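Buscar en el sitio Escribe y pulsa Intro

Junio – Acta de la asamblea del huerto de Rolness
Por la secretaría

Se abre la sesión a las siete de la tarde, ¡con la sala llena! Se aprueba el acta anterior sin cambios.

Riego. El depósito nuevo ya está conectado y el goteo llega por fin a los bancales del fondo – una alegría enorme después de la primavera que hemos pasado. La factura de Betent asciende a 735 euros y se aprueba el pago.

Semillas. Llegó el intercambio con el huerto de Notley: judía de enrame, calabaza y un tomate rosa que promete muchísimo. Se reparten al acabar.
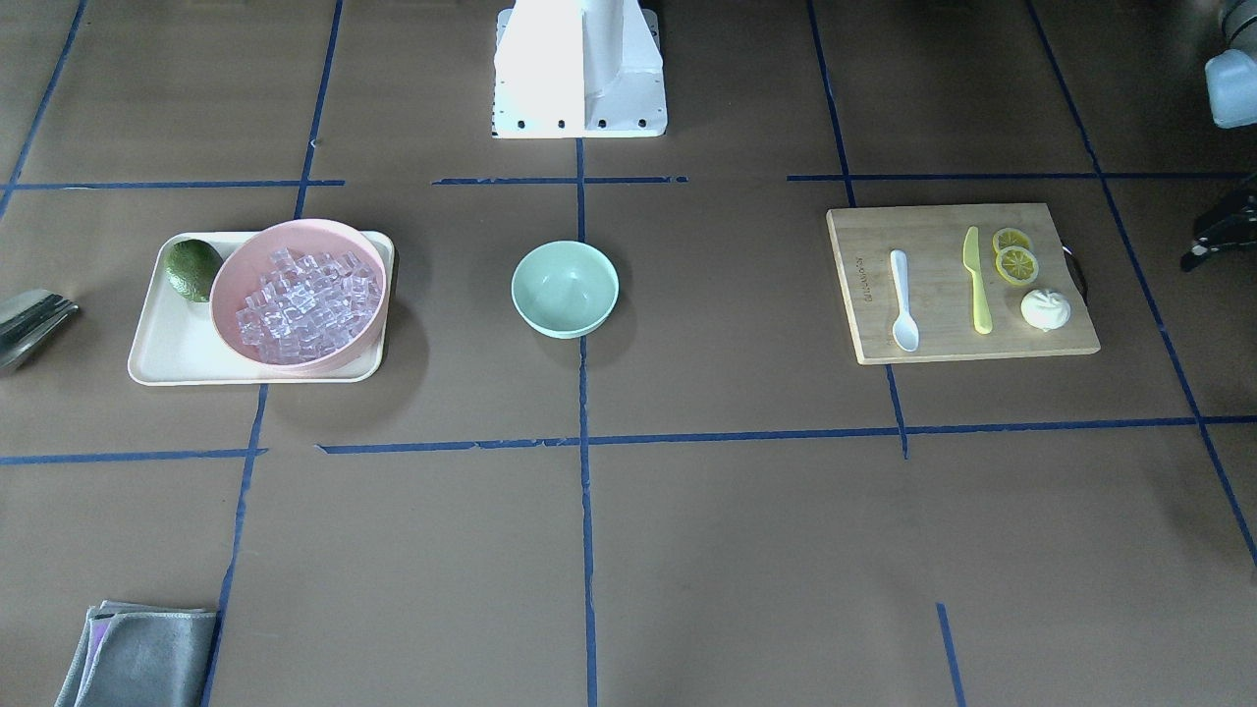
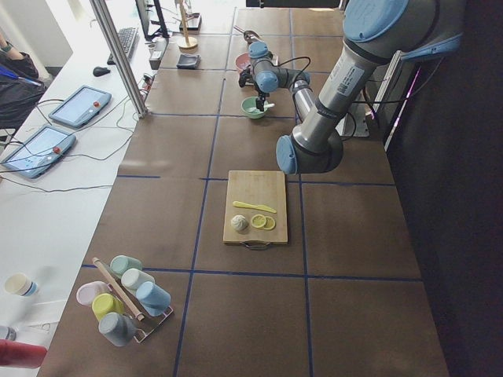 Desde el bancal de aromáticas se pidió que el tomate no se plante junto a las patatas, que el año pasado el mildiu saltó de unas a otro en una semana. Se acepta, y el tomate irá al lado de la tapia.

Compost. Se encargan 400 litros al vivero Mikuš, que los trae en dos viajes.

Ruegos y preguntas. Faltan guantes de talla pequeña.

Se levanta la sesión a las ocho y media.

Entradas relacionadas
Acta de mayo
Calendario de siembra de verano
Cómo hacer purín de ortiga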